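# Cellico down after the loot box notice, anyone holding?
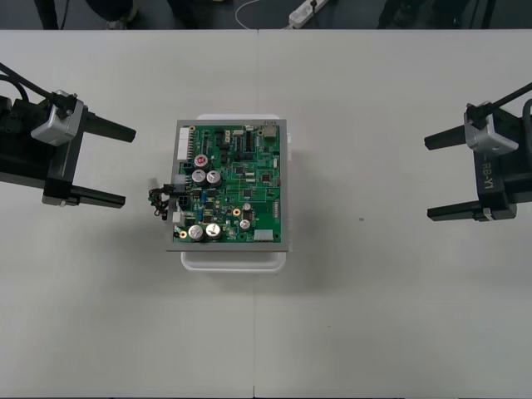 Green circuit board in a gray metal frame, on a white tray.

**tidewrack** · 2026-10-27

Cellico lost 4 percent this morning after the regulator's draft on loot boxes. The draft caps spending for under-18 accounts and asks for ID at sign-up. I hold 1,000 shares, bought in June. Is this a sell?

**oddlot_k**

No. Kids' accounts are a small part of revenue. Cellico put it at 2 percent in the last report. The drop is bigger than the money at risk.

**marrowfat**

That figure only counts accounts registered as minors. Plenty of them play on a parent's login. Once ID checks start, you'll see the real number. I sold.

**oddlot_k**

Clendora went through the same checks last year and lost about 30 days of growth. Then it came back.

**marrowfat**

Clendora had two new titles out that summer. Cellico has Yao and nothing else until spring.

**tidewrack**

Isn't the Kotov sequel due before that?

**marrowfat**

Delayed. Page six of the filing.

**pelt77**

The draft is open for comment, so the cap could still change. I'm keeping mine and not adding.

**tidewrack**

Missed the delay, thanks. Selling half tomorrow and keeping the rest through earnings.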